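How to season a pan without buying anything silly

Most of what you read about looking after pans is written by people who want to sell you a tin of something. I have been cooking in a rented kitchen in Oltham for 12 years, on a hob that slopes, and in that time I have tried the waxes, the sprays and a "conditioning paste" that smelled of candles. None of them did anything that a spoonful of cheap oil and a hot ring didn't do as well. So take what follows as one cook's method, and be as suspicious of it as I am of everybody else's.

What seasoning is, and what it isn't

On cast iron and carbon steel, seasoning is oil that has been heated until it turns into a hard, dark skin. It keeps rust off and it helps food let go. On stainless steel it is a much weaker affair. You can put a thin film on it that will get you through a fried egg or two, and then it comes off with the washing up. Anyone who tells you a stainless pan can be made non-stick for life has either never washed one or has a video to promote.

What you need

Plain vegetable or rapeseed oil. Flaxseed oil gets a lot of praise, and I fell for it once. It looked lovely and then flaked off into a pancake.
Two old cotton rags, or kitchen paper if you don't mind the fluff.
Washing-up liquid and a sponge.
An open window.

Step 1. Wash it properly

New pans often come with a coating of factory oil or polish. Use hot water and plenty of washing-up liquid. You will be told that soap ruins a pan. It won't, and you are about to put a fresh layer on anyway. Rinse, then dry with a cloth and give it a minute on a low heat to drive off the last of the water.

Step 2. Look at the metal

Tilt it under a lamp before you go near the oil. Smears and fingerprints will bake on and you'll be looking at them for months. Polished stainless steel is good for this check, as the whole inside works like a poor mirror.
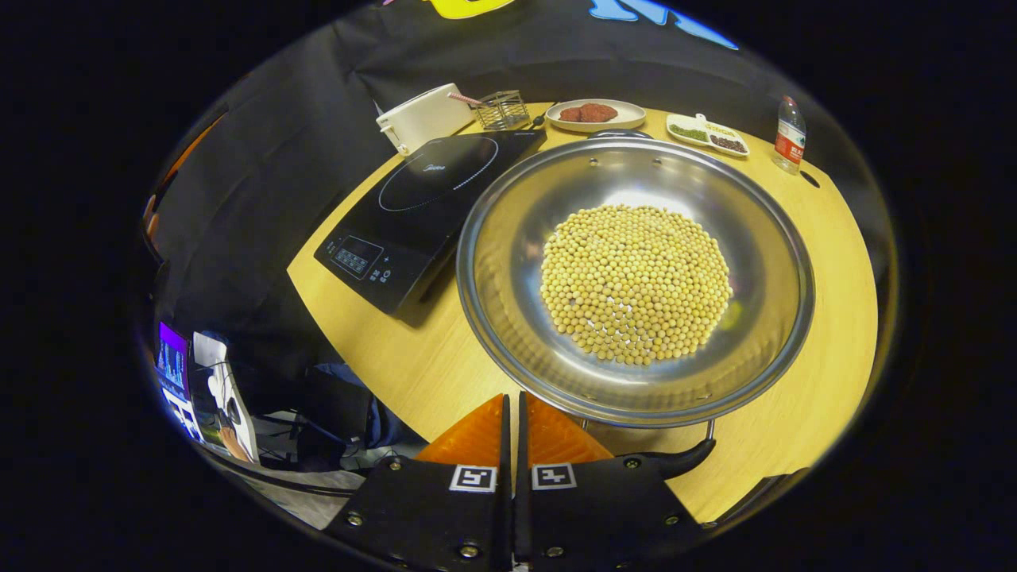
Step 3. Oil it, then take the oil off again

Put half a teaspoon in and rub it everywhere, including the rim. Now take the clean rag and wipe it all away as though you had spilled it by mistake. What stays behind is enough. Too much oil is behind nearly every sticky, blotchy pan I've been asked to rescue.

Step 4. Heat it

For stainless, use a medium ring until you see the first wisp of smoke, then turn it off and leave the pan to cool where it is. For iron or carbon steel, put it upside down in a very hot oven for an hour. Check that the handle can take it – plenty can't, whatever the label suggests.

Step 5. Repeat, within reason

Iron wants 6 or 7 rounds if you believe the forums. I stop at three and let bacon do the rest. Stainless gets one.

If it goes wrong

Sticky patches mean too much oil or too little heat. Try another spell in the oven first, and if that fails, scrub back and start again. Rainbow marks on stainless are harmless, and a splash of vinegar shifts them. Rust on iron comes off with wire wool.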